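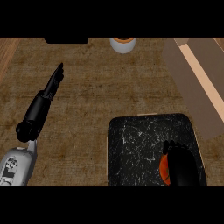
Wastbridge Certificate in Applied Automation
Unit 6: Collecting demonstrations for a two-arm learner
Handout, to be read before the August practical

6.1 Purpose of the unit

A policy trained by imitation can only copy what its examples contain. This unit deals with how those examples are gathered in simulation, how they are checked, and which of them are kept. Training itself is covered in Unit 7.

All work is done in the Clokus simulator with the tabletop kitchen set. Each example, called an episode, is one attempt at one task by one operator, from reset to stop. The operator drives both arms at once through a pair of hand controllers.

6.2 What is recorded

For every time step the log holds:
- joint positions for the left and right arms
- the opening of each gripper
- the command sent to each arm
- the rendered view, padded top and bottom with black to a square
- the task sentence, stored once per episode

Commands and measured positions are stored separately. They differ whenever a gripper is closed on something, as the fingers stop at the surface while the command carries on. Do not overwrite one with the other when cleaning the data.

6.3 Idle arms

In many tabletop tasks one arm holds an object on the cutting board while the other moves through free space. Both arms are still part of the example. If operators let the holding arm drift, the learner will copy the drift and may let go early.

Keep the holding gripper closed and still. Keep the free gripper clear of tall objects such as cups, and bring it in along a path you could repeat. Short pauses are acceptable. A pause of more than 2 seconds should be trimmed, or the episode repeated – long pauses teach the policy to wait.

6.4 Variation

The Plerkby task list gives 18 starting layouts. Object positions, table texture and the angle of the view change between layouts, but the task sentence does not. Work through the layouts in the order given and do not skip the awkward ones. An object partly hidden by a gripper is a valid starting point, provided the operator can finish the task without a reset.

Operators should not all use the same grasp. Where a round object can be held from either side, record both.

6.5 Acceptance

An episode is accepted if the final state passes the task test and neither arm has struck the table hard enough to raise a contact warning. Failed episodes go in a separate folder with a one-word cause: slip, collision, timeout or operator. They are left out of the first training run and used again in Unit 9.

The full set for this unit is 3000 accepted episodes, shared across the class. Quotas are on the course page.

6.6 Replay check

Before upload, replay the episode from its stored commands using the Shiferaw replay script. If the replayed end state differs from the recorded one, the usual fault is a wrong random seed in the header. Correct the seed and replay again. Episodes that still differ are rejected.

6.7 Preparation

Read sections 6.2 and 6.5 again. Bring a written answer to the following: how would a learner behave if every example began with the left gripper open?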